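Trabajo final de Marketing Digital
Autora: Lina Khoury
Entrega: 19 de abril

Los sorteos y concursos de preguntas como herramienta de captación: el caso de la tienda en línea Bravholm

1. Introducción

Los concursos de preguntas dentro de las aplicaciones de compra son una práctica frecuente. La mecánica suele ser parecida: el usuario abre la aplicación, contesta unas preguntas sencillas y, si acierta, entra en un sorteo. Este trabajo estudia una campaña de este tipo realizada en marzo por Bravholm, tienda en línea de menaje y artículos para el hogar. El objetivo es saber si los participantes volvieron a la aplicación una vez terminado el concurso y si las respuestas publicadas en páginas externas influyeron en los resultados.

2. Descripción de la campaña

El concurso estuvo abierto 24 días. Cada día se publicaban cinco preguntas de opción múltiple, casi todas sobre productos del catálogo. Había que acertar las cinco para entrar en el sorteo diario. El premio de cada día era un vale de compra, y el último día se sorteó además un altavoz Prideo entre todos los que habían acertado al menos una vez. Los ganadores recibían un aviso en la aplicación y tenían una semana para aceptar el premio.

Las bases se podían consultar desde el menú, aunque para llegar a ellas había que pasar por tres pantallas. En la encuesta varias personas comentaron que no las habían leído.

3. Metodología

Se utilizaron dos fuentes. La primera es el registro anónimo que facilitó la empresa, con 2.416 cuentas que respondieron al menos un día. La segunda es una encuesta propia, contestada por 38 personas del campus que habían participado. La muestra de la encuesta es pequeña y no se eligió al azar, por lo que sus resultados solo sirven de orientación.

También se revisó Karabulut, un blog que copiaba las respuestas del día poco después de abrirse el concurso. Se anotó la hora de cada entrada y se comparó con la hora de las participaciones.

4. Resultados

De las cuentas registradas, 1.087 volvieron a abrir la aplicación en las dos semanas posteriores al cierre. Es menos de la mitad. El registro no indica si esas cuentas hicieron alguna compra, de modo que no se puede calcular la rentabilidad de la campaña.

Las participaciones se concentraban en la hora siguiente a la publicación de las respuestas en Karabulut. En la encuesta, la mayoría reconoció haber buscado las respuestas fuera de la aplicación alguna vez. Los motivos más citados fueron la falta de tiempo y que las preguntas sobre medidas o referencias de producto resultaban pesadas.

Las preguntas sobre categorías generales, como vajilla o textil, se contestaban antes y con menos errores que las de datos técnicos.

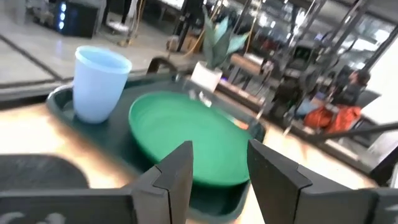

Figura 1. Vaso azul claro y plato verde sobre una bandeja verde oscuro.

5. Comparación con otra mecánica

Closness, una aplicación de cupones, usa un sistema distinto: cada usuario recibe preguntas diferentes y en otro orden. Con ese método es más difícil copiar las respuestas, pero también exige preparar un banco de preguntas mucho mayor. No se han podido obtener datos de participación de Closness, así que la comparación se limita al diseño.

6. Conclusiones y limitaciones

El concurso atrajo participantes, pero más de la mitad no regresó en el plazo estudiado. La publicación de respuestas coincide con los picos de actividad, aunque los datos no permiten afirmar que sea la única causa, ya que Bravholm enviaba su recordatorio diario en la misma franja horaria. Para una próxima edición se propone variar las preguntas entre usuarios, cambiar la hora del recordatorio y colocar las bases en la pantalla de inicio del concurso. Queda pendiente repetir la encuesta con una muestra más amplia.

Utilizamos cookies propias y de terceros para mejorar la navegación. Si continúa en esta página, entendemos que acepta su uso. Aceptar | Más información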